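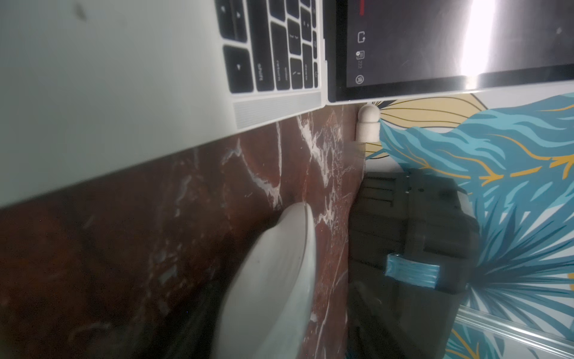 A silver laptop, open, with the keyboard up close.

Floltar Quiet Riser - the desk mat I ended up selling

I write on a laptop all day, and for years my wrists complained about it. The edge of my old desk was sharp, the top was cold in the morning, and every time I hit return the whole thing rattled. I bought mats. Then I bought more mats! Most of them curled at the corners by September, and one left a gray stain I never got out.

So when Ustulo, the little felt mill we buy our coasters from, sent over a sample of pressed wool with a cork back, I put it under my own computer and kept it. We sell it now as the Floltar Quiet Riser. It lies flat, it takes the buzz out of heavy typing, and the front edge is rolled just enough to rest your wrists on (I type hard, ask anyone in the shop). 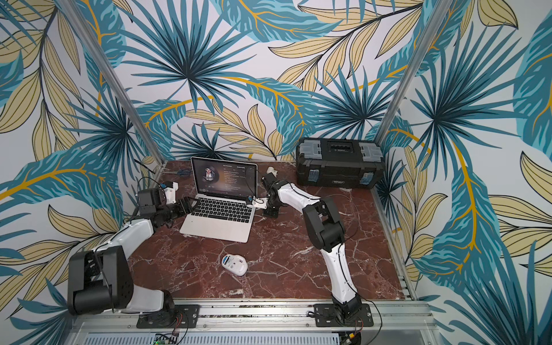
By Yung-ching Tang | Desk & Paper

People ask me about surfaces a lot. Stone and marble tops look lovely and they're slick as anything, so you want the cork side down and clean. Wipe the table first, let it dry, then lay the mat from one end to the other. On painted wood I'd wait until the paint has really cured - I learned that one on my sister's dresser. Glass is fine. Tablecloths, no, it'll wander.

Colors are Somboon (a deep teal) and Ovcombe (a sandy khaki). I wanted a mustard too, but the dye lot came out closer to mud and we sent it back. If you've got busy wallpaper, go with Ovcombe. If your room is mostly white, Somboon looks great and hides coffee better than you'd think.

Details
Thickness: 11 mm at the rolled edge
Weight it will hold: up to 200 pounds, so your monitor is safe
Material: pressed wool, cork backing
Care: brush it, spot clean with cool water, no machine
Returns: 2 months, used is okay

We've shipped 1,639 of these so far, mostly to people who work from home. Orders placed before noon go out the same afternoon. For odd sizes, send me your desk measurements and I'll ask the mill - they're pretty good about it, but custom cuts can't come back.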